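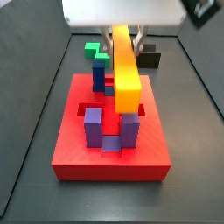 Puzzle Boards: How Does a Shape Find Its Place?

Maybe you had a puzzle board when you were very small. You had a board with holes, and you had pieces, and every piece had its own hole. A round one, a square one, maybe a star. It looks like a game for babies, but there is a lot to learn from it, also for big children and for grown-ups.

In this explainer from the Clundum Workshop Pages we look at puzzle boards with blocks that stand up. You will learn the names of the parts, why some pieces are harder than others, and how you can make your own board from cardboard.

The words we need

The board is the big part that lies on the table. It must be thick, because the holes go down into it. On our page the board is red.

A hole that has a floor is called a recess. You can put your finger in it, but your finger does not come out on the other side. When a recess is long and narrow we often say slot.

The pieces are the blocks that go into the slots. They can be flat, but they can also be tall. The purple piece has the shape of the letter U: two columns that stand up, and a short bar that joins them at the bottom. The dark blue one is more like the letter L. The yellow one is a long straight bar, and it is still in the air over the board.

Why is the U more difficult than the bar?

Take a pencil and put it in a cup. Easy! A pencil is straight, and you can turn it between your fingers as you like. A straight bar is a little like this pencil. But if the bar has flat sides and the slot has flat sides too, then you must turn it until the sides agree.

Now think about a U. If you turn it too much, one end is over the slot and the other end is over the board. Then it will not go in. You must look at both ends at the same time. With an L there is another question: where does the short part go? To the left or to the right? If you choose wrong, you can push as hard as you want and the L will stay out.

So the rule is this. The more corners a piece has, the more you must think before you let it down.

A little space is needed

Here is something that surprises many children. A piece that is exactly as wide as its slot does not go in well. It rubs on the walls and gets stuck. The person who makes the board must leave a very small gap on each side. This gap is called clearance.

If the clearance is too small, the piece gets stuck. If it is too big, the piece falls in without any work, but then it can lean and wobble. A good maker tries again and again until it feels right. A drawer in a kitchen needs clearance too. So does a key in a lock, and your foot in a shoe.

Where do the thin lines come from?

If you look at the top of the red board, you can see faint lines that run across it in a slanted direction. Lines like these are typical for things made with a 3D printer. This printer does not use paper. It melts plastic and puts it down like a thin thread, one thread next to the other, and then one layer over the other. When the plastic becomes cold it is hard, and the path of the thread can often still be seen. On a smooth thing you can sometimes feel it with your nail.

How to make your own board

You need a thick cardboard box that is not used anymore, a pencil, a ruler, glue, and scissors. Ask a grown-up to help with the cutting.

1. Cut five pieces of cardboard of the same size. One of them is the floor. Leave it whole.

2. Draw a U, an L and a straight bar on one of the other pieces. Make them big, with thick arms.

3. Cut the shapes out. Then draw around the holes on the next piece, and cut again, until four pieces have the same holes.

4. Glue the four pieces over each other, and glue the floor under them. Let it dry until the next day.

5. Glue the shapes that you cut out into piles, U on U and L on L. These are your blocks. If you want them to stand out above the board, cut a few more and make the piles higher.

6. Trim the sides of every block a little. Now you know the word for this small gap!

7. Paint the board in one color and every block in a different color.

Try this

Close your eyes and put the blocks in only by touch. Feel the slot first with one hand, and hold the block in the other hand. Which block was the slowest? Then give the board to a friend and see if it is the same one for them.

Clundum Workshop Pages, 22/10/2021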